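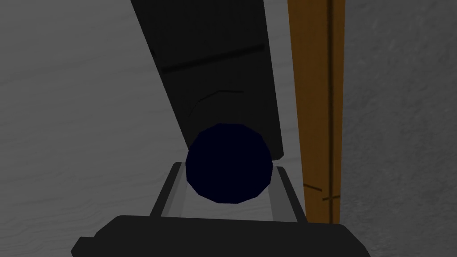
One student wrote in after last week's session that she didn't see how a norm could hurt anybody if people mostly go along with it willingly. She had grown up with girls who said they loved being the helpful one, and she wanted to know why we should doubt them. I was so pleased to get this question that I've rebuilt the whole first half of the handout around it!

Session 9: Gender norms, help-seeking and who gets asked to care

Start with the distinction from the Pacheco reader, chapter 4. A descriptive norm is what people think others do. An injunctive norm is what people think others approve of. The two can come apart, and when they do things get very interesting. A group of teenage girls may each feel fine about refusing to babysit a younger cousin, and each believe that the others would disapprove. Everyone says yes, and everyone's yes becomes evidence for the rest. The old term for this is pluralistic ignorance, and you'll want it for the essay.

So, back to the student's question. We don't have to doubt that the girls enjoy helping. Enjoyment and pressure can sit in the same person on the same afternoon. What we can ask is what a refusal would cost, and whether it would cost a brother the same amount. That second part is where most of the research gets its grip, and it's the part I'd love to see more of in your drafts.

Key terms for this session
Emotional labor (the strict sense, paid work, and the loose everyday sense - keep them separate, please)
Kin-keeping
Backlash effect
Anticipatory compliance

Kin-keeping is my favorite of these. It covers the birthday cards, the phone calls, knowing which uncle isn't speaking to which aunt. It almost never shows up in time diaries, as it gets done in the cracks between other things.

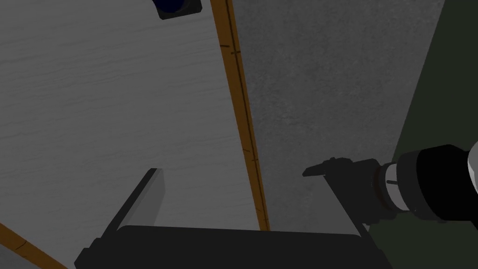 It also tends to pass from mother to daughter with very little discussion, and in the Omport interviews several women could not say when they had started doing it. Look at how they talk about stopping, though. The language changes completely: guilt, letting people down, "the family would just drift." Mark those passages when you read, and notice who is imagined as doing the blaming.

A caution on the Rusier transcripts. They come from 16 households in one town, and everybody in them is married. They're wonderful for close reading and poor for general claims. Don't write "women feel" when you mean "these speakers say."

For discussion
Think of a favor you were asked for and a sibling or friend wasn't. Was a reason given?
Can a norm be harmful to the people who enforce it? Use Vororus, the section on backlash, and be ready to disagree with it.
Where would you look for kin-keeping in families with no daughters?

Reading and writing
Pacheco reader, chapter 4, all of it this time. Vororus, backlash section only. Response paper of 2 pages, due 7/4/21 by upload. Late papers are fine if you write to me first - a short note will do.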